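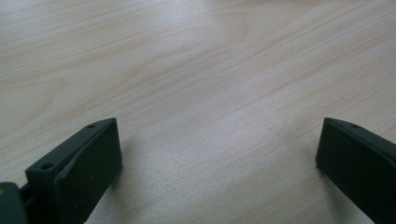 *The tabletop, showing the grain and the bright band across the middle.*

## Pale wooden table with a slight gloss: varnish, laminate or something else, and how should it be cleaned?

**Posted by Chathurika Roy**

I am responsible for the furniture in a shared study room, and I should be grateful for guidance on the table shown. It was supplied to us by Ceketti as part of a mixed order, and the paperwork gives no finish, only the item number 658. The colour is a light, creamy beige with a faint pink tone. The grain runs diagonally in long streaks and opens into a wide loop towards the left, while on the right the lines are closer and straighter.

The surface has a slight sheen. Under the ceiling lights a band across the centre looks nearly white, and I cannot tell whether this is plain reflection or whether the finish has been worn by cleaning. Until January the room was wiped down every evening with Prosine spray. We have since stopped using it on this table as a precaution.

I have two points on which I should like advice. First, how can I establish whether the top is varnished wood or a laminate without marking it? Secondly, what may safely be used for routine cleaning in the meantime? The room is next in use on Saturday morning.

---

**Nedeljković**

The finish cannot be settled from a photograph, and I would advise against ordering any product until you have examined the table itself. The following checks will not mark it.

1. Look at the edge. On solid wood the lines on the top carry over the edge and reappear on the end in a related pattern. On a laminate they usually stop at a seam or a separate strip.
2. Look at the underside. A plain or differently coloured underside suggests a covered board, although veneered tables can also look like this.
3. Compare the grain in several places. A printed pattern may repeat exactly at intervals; natural grain does not. The loop you mention is a useful mark to search for elsewhere on the top.

As to the bright band, stand at one end of the table and walk slowly to the other. A reflection will move with you. A worn patch will stay where it is and will normally look dull when seen from a low angle.

For cleaning, a soft cloth wrung out in lukewarm water with a drop of washing-up liquid is suitable for either surface. Wipe along the grain and dry at once with a second cloth. Do not use scouring pads, bleach or wax — wax in particular is troublesome to remove should the top need refinishing.

---

**Ondis**

We have similar tables and just use a damp cloth. No problems so far. Would not bother with polish.

---

**Chathurika Roy**

My thanks to both of you. I have checked the band as suggested and it moves as I walk, so I am treating it as reflection. The edge is less clear to me, and I shall look at the underside when there is a second person available to help tilt the table. A damp cloth will be used until then.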